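Körbe, Kisten, Kleiderberge: unser Aufräumherbst in Bildern

2026-09-09

Seit März schreibe ich hier über unseren Umzug in die kleinere Wohnung, und immer wieder kam die Bitte: mehr Bilder, weniger Gejammer! Na gut. Auf dieser Galerieseite sammle ich ab jetzt, was mit unserer Wäsche passiert – mit ein, zwei Zeilen dazu und ohne die ganz langen Romane (ich versuche es zumindest).

Kurz zum Stand der Dinge: Der große Kleiderschrank aus der Bonen-Serie ist nicht mitgekommen, der passte schlicht nicht durchs Treppenhaus. Jetzt wohnen Pullover, Hosen und Handtücher in Kunststoffkörben, und die stehen in einem offenen Regal. Ich war sehr skeptisch. Mein Mann hatte sofort 200 Ideen für Etiketten, von denen wir 2 umgesetzt haben: »dunkel« und »hell«. Mehr brauchen wir wohl auch nicht.

Sortiert wird bei uns abends, wenn es draußen dunkel ist und endlich Ruhe einkehrt. Dann kommt alles auf den Tisch am Fenster und wird verteilt. Früher habe ich das auf dem Bett gemacht und hatte danach jedes Mal Rücken. 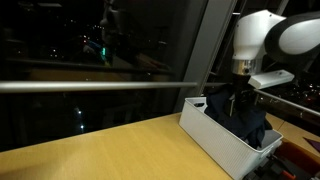

Dunkelblaues in den weißen Korb, erst mal geknüllt, gefaltet wird später.

Doncombe schrieb dazu, dass dunkle Sachen bei ihr grundsätzlich gerollt in den Korb wandern, weil sie sonst beim Herausziehen den halben Stapel mitreißt. Und ob ich flache Körbe wirklich besser fände als hohe, in ihren hohen verschwinde nämlich seit Jahren immer das Lieblingsshirt ganz unten.

Ja, finde ich! In den flachen sehe ich auf einen Blick, was da ist, und wühle nicht mehr. Gegriffen wird der Korb bei uns übrigens immer an der Schmalseite, am Griffloch – das klappt auch, wenn man in der anderen Hand noch den Kaffee hat. Das mit dem Rollen probiere ich bei den T-Shirts aus, bei dicken Pullovern glaube ich nicht so recht daran.

Als Nächstes ist die Bettwäsche dran, davor graut es mir ein bisschen. Spannbettlaken kann ich bis heute nicht falten, da hilft auch kein Video. Wer einen Trick hat, der ohne drei Hände funktioniert: bitte unten in die Kommentare damit, ich teste alles und stelle die Bilder dann hier dazu.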